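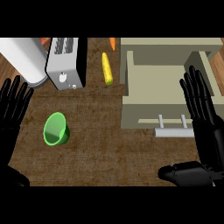
I spent most of November setting up the simulated cell for the two-handed kitchen task, and the drawer took longer than everything else combined. The hands came in from the Trombridge files without much trouble, apart from a thumb joint with its limit set backward. The toaster and the green cup were quick too. The drawer in the beige cabinet kept drifting shut, so I raised the friction on the slide and moved the grip point on the bar handle out a little. Ama Zakaria then ran 118 resets overnight and found 24 where the drawer started in the wrong place.

That was a bad seed in my reset script. It's fixed now. Next I need to redo the contact settings for the fingertips, which I've put off since Sturcombe.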